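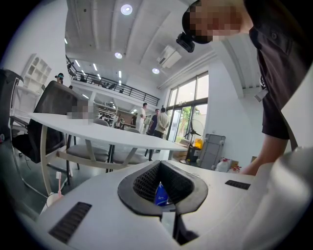 4.2 Sorting small things on the floor

I'd better say first that I never planned a floor section. When Mereana Henare and I wrote up the kitchen work at Flemport we stuck to worktops, because that's where people put things down. Then we moved into the Sketer room and everybody went straight for the floor! Big white tables, decent chairs, and still the small stuff got sorted at ankle height. So I gave in and made it part of the study.

The task is a simple one. You get a board, a handful of odds and ends that don't belong together, and 3 minutes to put them in an order that makes sense to you. I don't say what sense means (Digby Maihi thinks I should, and we've argued about it since September). Some people go by size, some by where the thing lives at home, and a few just make a tidy line and call it done. I like the tidy-line people. Their rows are easy to read afterwards and they chat while they work.

Figure 3 has a row of this kind, and it's a nice mixed bag: a cup, a massage gun and something with a blue cap, which go together about as well as the contents of my coat pockets.

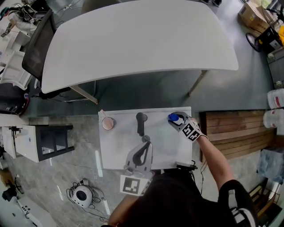

Figure 3. Three objects in a row on the white board: pink-tinted cup, massage gun, blue-capped object.

Tall things gave us the most to talk about. In the 80 trials we kept, people who had one tended to place it early and build outwards from it, and 11 of them moved it again before they'd finished. Delwyn Pirihi reckons it's a worry about knocking it over. I'm less sure, as the same people were quite happy to leave a stick or a spoon poking out of a cup. We come back to cups, and what people leave standing in them, in section 4.3.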